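How to Clean and Recondition Leather Sneakers

Leather sneakers need less care than most people give them, but they need it more often. A pair that gets ten minutes of attention every couple of weeks will hold its shape and color far longer than a pair that gets one big scrub a year. The steps in this guide work for smooth full-grain and corrected-grain uppers. They do not work for suede or nubuck, and if your pair mixes the two, keep everything wet away from the fuzzy panels.

The pair I used while writing this is a set of low-top Seguras in off-white with a tan heel tab. I also tried the same method on an older pair of Sesasis court shoes that had sat in a closet through two summers. Both have smooth uppers and stitched rubber cupsoles.

What you need

A soft horsehair brush
A stiffer nylon brush for the soles
Two or three cotton cloths (old T-shirts are fine)
Mild leather cleaner
Leather conditioner, cream type
Shoe trees or plain white paper for stuffing
A small bowl of lukewarm water
An old toothbrush for the welt and eyelets

For cleaner I use Enier, and for conditioner the neutral cream from Arilent. Any mild cleaner made for finished leather will do. Do not use dish soap, baby wipes, or anything with bleach. Dish soap strips the finish and leaves the leather stiff after a few rounds.

Step 1: Take out the laces and insoles

Unlace the shoes completely. The tongue is usually the dirtiest part and you can't get to it with the laces in. Put the laces in a bowl of warm water with a little laundry detergent and leave them there while you do the rest. Pull the insoles if they come out easily. If they are glued, leave them alone.

Step 2: Stuff the shoes

Put in the shoe trees or pack the toes with paper. You want the creases opened up so the cleaner reaches the dirt inside them. Don't use newspaper on a light-colored lining - the ink comes off.

Step 3: Dry brush

Go over the whole upper with the horsehair brush. Work from the collar down to the sole, and finish with the seam where the upper meets the rubber. Grit left on the leather will scratch it once you start rubbing with a cloth. Two minutes per shoe is enough.

Step 4: Clean the uppers

Dip a corner of the cloth in water and wring it out. Put a small amount of cleaner on the cloth, never straight on the shoe. Rub in small circles, one panel at a time, and wipe each panel with a clean damp cloth before you move to the next. Use the toothbrush around the eyelets and along the stitching, with light pressure.

If color comes off on your cloth, stop. A faint tint on dyed leather is normal the first time. A strong stain means the finish is worn through or the cleaner is too harsh for it.

Step 5: Clean the soles

The nylon brush is for rubber only. Scrub the sidewalls with cleaner and water, then wipe them dry. Scuffs that stay after two passes can be rubbed with a melamine sponge. Keep the sponge off the leather, as it is a fine abrasive and will dull the surface.

Step 6: Let them dry

Leave the shoes at room temperature, away from heaters, hair dryers, and direct sun. Most pairs are ready overnight. If your room is cooler than 70 degrees, or the air is damp, give them a full day. The upper should feel dry inside the creases before you put anything else on it.

Step 7: Condition

Take a pea-sized amount of cream on a dry cloth and work it in thinly. One pea covers one shoe. Pay attention to the flex area behind the toe, where the leather cracks first. Wait around 33 minutes, then buff with the horsehair brush. Any cream still sitting on the surface can be wiped off with a dry cloth.

Light leather may look darker right after conditioning. It should even out by the next morning. If you are worried, try a spot on the inside of the tongue first.

Step 8: Relace and put away

Rinse the laces, squeeze them in a towel and hang them up. Once dry, relace from the bottom and keep the tension loose until you have the shoe on your foot.

Keep the shoes somewhere dry with a bit of air moving. A plain shelf is better than a sealed plastic box. If you use a box, drill a few holes in it or leave the lid cracked.

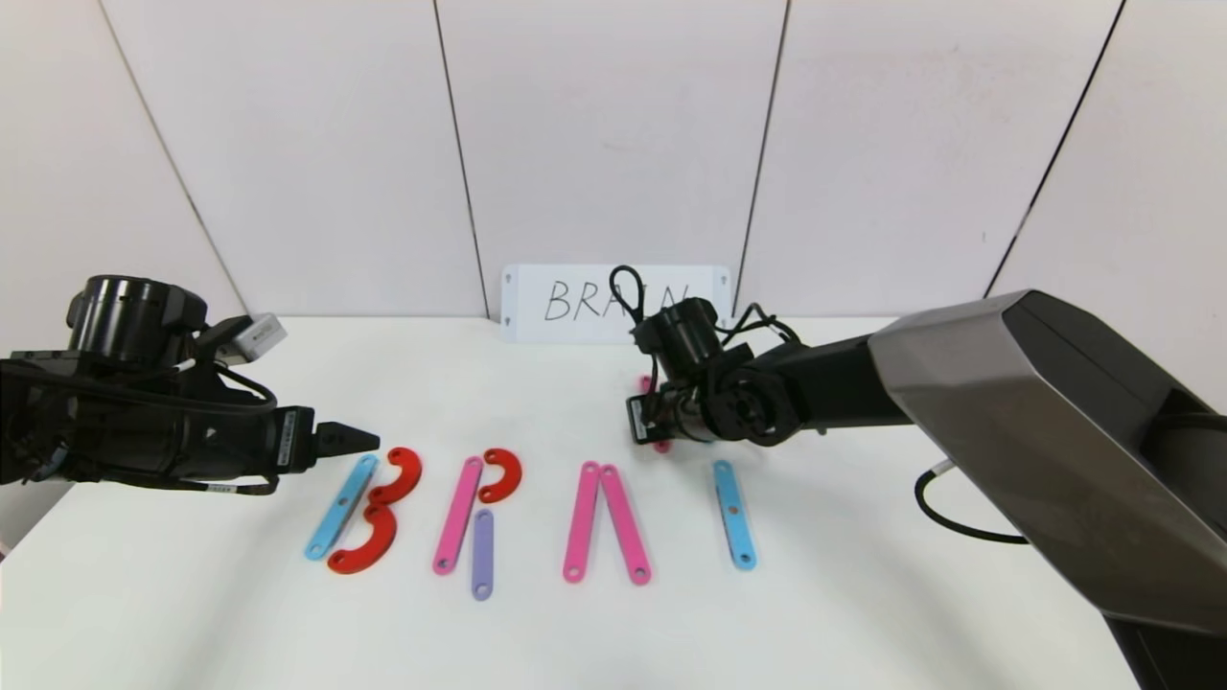
Handwritten "BRAIN" sign at the back of a white table.

How often to do it

Dry brush: after every few wears
Clean: every two to three weeks with regular use
Condition: every two months, or sooner if the leather feels papery

More conditioner is not better. Too much softens the upper and it starts to sag at the collar. The Sesasis pair was badly dried out and got two thin coats a day apart, and that was the limit.

Common problems

White lines after drying. These are salt, usually from winter sidewalks. Mix equal parts white vinegar and water, dab it on, wipe with plain water and let it dry. Condition afterward.

Deep creases. They won't come out fully. Shoe trees keep them from getting worse.

Yellowed midsoles. Cleaning removes dirt but does not reverse yellowing.

Sticky feel. Too much cream. Wipe down with a barely damp cloth, dry, and buff again.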